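Light Vehicle Maintenance, Evening Course
Unit 2: Brakes, the bit everyone wants to get their hands on

Welcome back! Last time we stayed at the front of the car and talked about steering joints. In this unit we get to brakes, which I think is the best part of the whole course, so bring overalls and a pen.

What happens when you press the pedal
Your foot pushes a rod, the rod pushes a piston in the master cylinder, and the fluid carries that push down the pipes to every wheel. Brake fluid hardly squashes at all, so almost none of your effort is lost on the way. Air squashes very easily. One bubble in the line and the pedal goes soft and spongy, and you will feel it straight away.
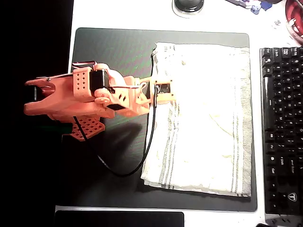

Discs and drums
A disc brake grips a spinning disc between two pads. The caliper is the clamp that holds them, and on most small cars it slides on a pair of pins. If those pins seize, one pad does nearly all the work and wears to nothing while its partner looks almost new. Lovely thing to spot on your own car, because you can often put it right with a clean and the proper grease!

Drum brakes work the other way about: two curved shoes push outwards against the inside of a drum. They suit a handbrake nicely and the drum keeps a lot of the weather out, but they get rid of heat slowly. Long hill, hot drums, fading brakes. The road down from Clornton is a good one for finding out what engine braking is for.

Checking for wear
Measure pads at both ends, inner and outer, and write all the readings down. The minimum thickness is in the maker's manual, and so is the one for the disc (it's often stamped on the disc too, if you can read it through the rust). Run a fingernail over the face of a cold disc and feel for a lip at the outer edge.

Never blow brake dust about with an air line. Use brake cleaner and a tray.

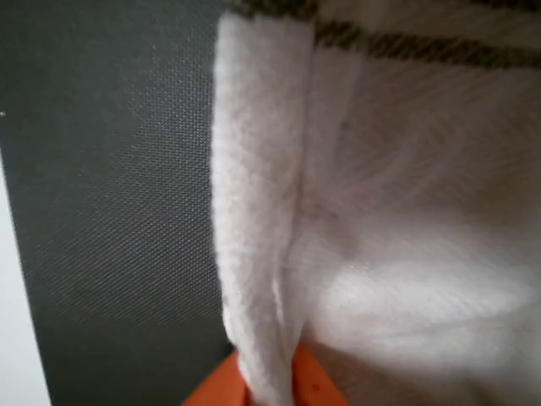
Notes by Annag Rutherford
Rollmont Motor Workshop, 2019-08-18

Bleeding, the two-person way
Start at the wheel the manual tells you to. Fit a clear tube over the bleed nipple with the other end sitting in a jar of clean fluid. One person presses the pedal, the other opens the nipple, closes it again, and only then does the foot come up. Shout to each other! Keep looking at the reservoir as you go. The February group let theirs run dry at the third wheel and had to start all over again, and they bleed brakes beautifully now.

Before next time
Read pages 96 to 10 0 of the Gillies workbook and find out which fluid your own car takes. Bay 2 has the Skemeo hatchback up on stands if you'd like an early look at rear drums.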